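Flunmont opens its bedrooms for a week of folding, sorting and passing on

For immediate release

The Flunmont, the 24-room hotel on the hill above Jallon, is giving its old bedroom textiles a second life this June, and the whole town is invited to join in. Towels, sheets, throws and knitwear that have done their time upstairs will be sorted by hand and passed on to households in Jallon and the villages along the Dristent road.

The hotel has set itself a target of 600 pieces, and we are delighted to say that the first bundles are already on the beds. Anyone who has tried to fold a loose knit on a kitchen chair will understand why we like a wide bed for the job! There is room to spread a piece out, look it over for pulled threads and bring the corners together without anything trailing on the carpet.

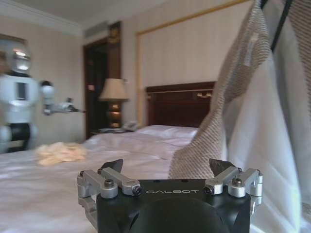
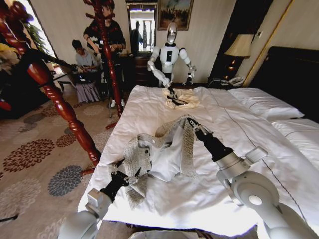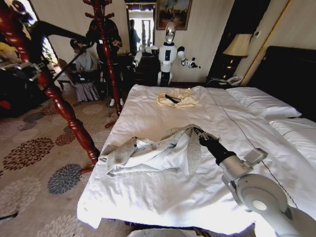
Knits and white bedding in one of the Flunmont bedrooms.

Sorting follows a simple order. Knits come first, as they stretch if they sit under a heavy pile. White cotton is next, then the cream and coloured cloths, and anything with a strap or a cord is kept to one side so that it doesn't tangle with the rest. Pieces too worn to pass on go to Kuo, the patchwork workshop on Mill Lane, which will turn them into cushion covers and draught stoppers for its winter sale.

The bedrooms themselves are staying just as regular guests know them, with their patterned carpet, dark headboards and shaded bedside lamps. We are very fond of them and looking forward to showing them to neighbours who have walked past the front door for years and never been upstairs.

Drop-in folding sessions start at 11 each morning, and there are 50 places a day. No experience is needed, and tea and fruit cake are served on the landing. Wednesday is set aside for families, with a smaller pile of hand towels for younger folders.

Clean towels, sheets and knitwear from home are welcome too. Please bring them dry and in a bag that you don't need back. We can't take pillows, duvets or electric blankets.

Places can be booked at the Flunmont front desk, in person or by telephone. Press visits are welcome during any morning session.

Ends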